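Does Sorting at the Source Work? Wrappers and Bags in a Shared Student House
Project report, Materials and Waste, second-year module
Ojārs Vasiliauskas and Ferdinand Rainer
2018-03-25

1. Why we did this

The recycling leaflet handed out at Foltbridge says that a household can cut its general trash "dramatically" by sorting soft plastic at the source. It doesn't say what dramatically means, and it doesn't say who did the cutting. We wanted to see whether the claim holds up in a house where people eat snacks on the bed and leave the wrappers there.

We should say up front that we didn't expect it to. Ferdinand was a little more hopeful than I was, and some of the sentences below were softened at his request.

2. What we did

The house on Muline Street has two floors and one kitchen. Over 12 days we collected every wrapper, bag and piece of light packaging thrown out in the bedrooms. Kitchen trash was left out of the study. It gets mixed with food and neither of us wanted to pick it apart.

Each evening the day's packaging was tipped out on a flat surface, sorted by hand into groups, weighed on a postal scale and bagged again. The groups were:

Clear or see-through bags
Shiny printed wrappers
Paper and cardboard
Pieces made of more than one material

The last group was meant to be small. Our supervisor suggested a fifth group for "unknown", and we turned that down because we thought everything would end up in it. Looking back, that would have been the more truthful way to do it.

3. Results

We logged 247 pieces. The total weight came to less than 1,000 grams, so one of our problems was obvious early on: the stuff takes up a lot of room and weighs almost nothing. A full bag of it looks impressive, and then the scale barely moves. Any report that gives only volume is going to make sorting look better than it is, and any report that gives only weight will make it look like a waste of time. We give the count and the weight and leave volume out, mostly because we had no good way of measuring it. Squashing the bag changes the answer.

The mixed group was the biggest by count. A lot of packaging that we first put down as paper had a thin film on one side. Shiny wrappers were worse. We tried the scrunch test from the leaflet (crush it in your fist and see if it springs back) and got different answers for the same wrapper depending on who did the crushing. Ferdinand has a stronger grip than I do.

4. Trouble with the method

Sorting was slower than planned. Thin bags twist around themselves and have to be pulled open before you can tell whether anything is inside, and small scraps hide under bigger wrappers. Most evenings we used a bed with its cover still on, and this was a mistake. On a zigzag pattern with that many colors, a torn bit of wrapper is easy to miss, and a see-through bag shows you the stitches underneath and very little of itself. We switched to a plain sheet for the final two evenings and found more small scraps on both.

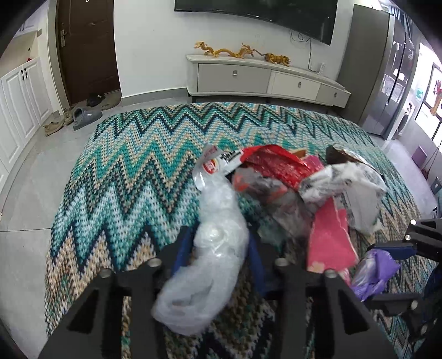
That leaves a gap in our numbers that we can't fix now. If small scraps were missed on the first evenings, the count is too low and the average weight per piece is too high. We considered scaling up the early counts to match and decided against it. Two evenings on a plain sheet aren't enough to base a correction on, and people may simply have eaten more that week.

There is also the matter of us. Everyone in the house knew we were collecting. One housemate admitted to taking her wrappers to campus so they wouldn't be in the study.

5. Comparison with the Kunirar figures

The course reader includes a summary from the Kunirar housing project, where residents are said to have taken to sorting within weeks. We couldn't find out who did the sorting there, or what surface they used, or whether mixed pieces were counted at all. Until we can, we don't think our results can be set next to theirs.

6. What we would change

Use a plain, light sheet from the first evening. Have one person do all the scrunch tests. Add the "unknown" group. Run it again in November, when the house is full, and don't tell anyone the start date.

The raw log is in the Toom folder on the course drive. Day four is in Ojārs's handwriting and may need to be read out by him.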